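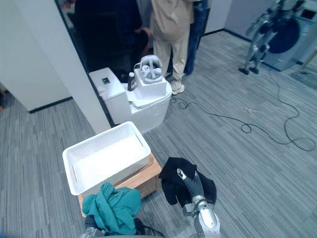
A segunda demão levou o dobro do tempo a secar e ficou pegajosa nos topos, lê-se numa avaliação deixada em julho por quem aplicou o produto num banco de pinho. O sintoma corresponde a excesso de óleo não absorvido. A segunda demão deve ser muito fina e o excedente retirado com um pano de algodão antes de começar a prender.

Óleo-cera Kateo para madeira de interior
Fabricante: Gomwood
Referência: 253
Acabamento: mate, incolor
Embalagens: 1 l e 5 l

Descrição
Mistura de óleos vegetais secativos e cera dura para bancos, prateleiras, tampos e tábuas de apoio em madeira maciça ou folheada. Penetra na fibra e não forma película espessa, pelo que as reparações podem ser feitas por zonas. Não se destina a exteriores nem a pavimentos de tráfego intenso - para esse uso, consultar a gama Pirihi.

Rendimento
10 m² por litro e por demão em madeira lixada a grão 150. Em madeiras muito porosas o consumo da primeira demão é superior.

Aplicação
Lixar no sentido do veio e aspirar. Mexer bem o conteúdo, incluindo o depósito do fundo. Aplicar com pincel de cerda ou pano, a temperatura ambiente igual ou superior a 14 °C. Intervalo entre demãos: 10 horas. 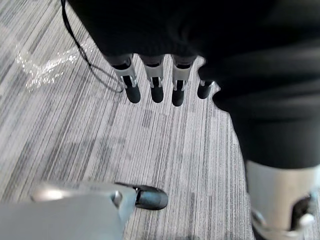
Entre demãos, passar uma esponja abrasiva fina sem carregar nas arestas. Nos topos, onde a absorção é irregular, insistir com o pano até deixar de haver brilho. As ferramentas lavam-se com aguarrás mineral.

Cura e utilização
A superfície pode ser manuseada com cuidado ao fim de 24 horas. A cura completa demora 14 dias, período em que não deve ser lavada nem coberta.
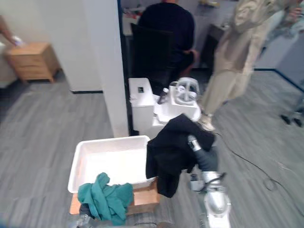

A resistência química do acabamento só é atingida no fim da cura. Até lá, os objetos de base lisa podem marcar, sobretudo se ficarem muito tempo no mesmo sítio. Um tabuleiro de plástico branco assente numa tábua clara, como na fotografia, deve ser levantado com regularidade, e o mesmo vale para um pano amarrotado deixado sobre a madeira. Depois da cura basta limpar os derrames sem demora.

Segurança
Os panos embebidos podem inflamar-se espontaneamente. Guardar em recipiente metálico fechado com água ou estender ao ar livre até secarem.

Expedição a partir do armazém de Drornville. Ficha de segurança enviada a pedido.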